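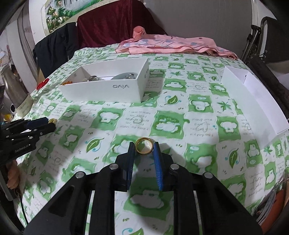
Monday, February, just after lunch

Sourdough crackers, batch 6. Still chasing the snap. Batch 5 tasted great (Kha Trình ate half the tray before I'd written anything down!) but it bent when it should have broken, so today I rolled thinner and dropped the oil a little.

Dough: 600 g discard straight from the fridge, 70 g olive oil, salt by hand because the small scale is acting up again. I used the Camex rye for dusting, and it grabbed less than the white flour did. Rested it 43 minutes, which was meant to be 30, but the phone rang and there went my timer.

Rolled between two sheets of paper, docked with a fork, scored before baking. Scoring after was a mess last time, shards everywhere. Middle rack, fan on. The back left corner browned way ahead of the rest, same as always, so I turned the tray halfway and pulled the corner pieces early.

Result: good loud snap on the edges, center still a touch leathery. I put the center ones back in with the oven off and the door cracked and they came out much better, so I want to try that on the whole tray. Flavor is a bit flat next to batch 5. Could be the oil, could be that the discard was younger this time.

Next: same thickness, oil back up, sesame on half. Kha wants chili on the other half. Need more parchment, and somebody please label the rye jar.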